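From: Rasa Tamošiūnaitė
To: tabletop-evening list
Date: 2019-04-18
Subject: Re: Druretitz with two players, and the July weekend

Hello Zachary and hello all,

Thank you for the long report. I answer inside your text, as it is easier for me to keep the order.

Zachary Fraser wrote:
> We tried Druretitz with two players and it fell flat. The market
> never moved, and by the middle of the game we both had all the
> salt we wanted. Is the two-player mode broken, or did we miss
> something in the rules?

I think you missed the card row, and it is easy to miss. In the two-player game you must remove the leftmost card at the end of each round, also when one of you has already bought a card. The rule is printed only in the gray box next to the setup drawing, and my first group did not see it either. With this rule the salt goes away much faster, and you have to decide early if you want boats or warehouses.

The other point is the neutral merchant. He moves before the first player, not after the second. It sounds like the same thing, but in the first round it is a big difference, because he blocks one of the good harbors before anybody can choose.

> Also, is Kukeven worth bringing in July? I remember it being slow.

It is slow with four. With two it is one of my favorites. The auction becomes a kind of bluffing, and there is much less waiting. My sister and I finish a game before the tea is cold, if she does not stop to count her tiles. I would bring it, but I would leave the expansion at home. The extra tiles make the bag too full and the drawing becomes too random for my taste.

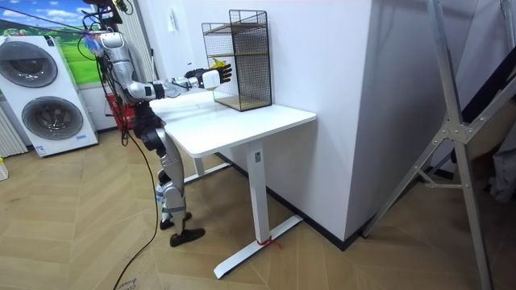
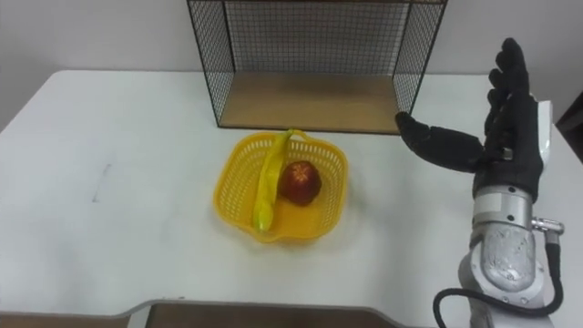 What I can bring in July

1. Kukeven, base game only. The box is damaged at one corner, but all pieces are there.

2. Dedidier, for those who like cooperative games. I can teach it. Please do not read the scenario book before, there are 9 scenarios and the later ones spoil the earlier ones.

3. Druretitz, if Zachary does not bring his copy. Please write me which of us takes it, so we do not carry the same heavy box twice.

One request about Dedidier. Last time we played it with open hands, and I felt that one person was deciding for all the others. The rule book says you may speak about your plans but you may not show or name the cards. I would like to try it this way. It is more difficult, and probably we will lose, but then every player has something to do.

> I can also host a beginners' table on the first evening if people
> want that.

Yes, please do it. I know a colleague who would come if she does not have to learn a big game immediately. Something with short turns and little text on the cards would be best for her, her English is good but she reads slowly when people are waiting.

Kind regards,
Rasa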